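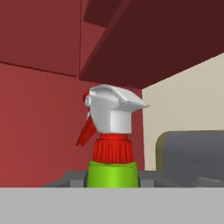
My cousin Romana swears that a clean kitchen needs 11 products. I doubt it. Most of the aisle is the same soapy water sold under different names, and what we pay for is the bottle: a white spray head, a red trigger, a nozzle that comes to a point. Refill shops were meant to end this, yet the one near me charges more than the supermarket does.

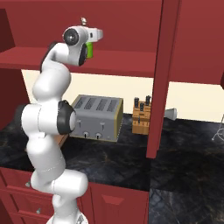

Red cupboards, upper and lower, with a dark worktop.

I have cut down to 2 bottles, one of them vinegar. Romana came for lunch on Thursday and found nothing to complain about — and she did look. I remain unconvinced by the lemon scent.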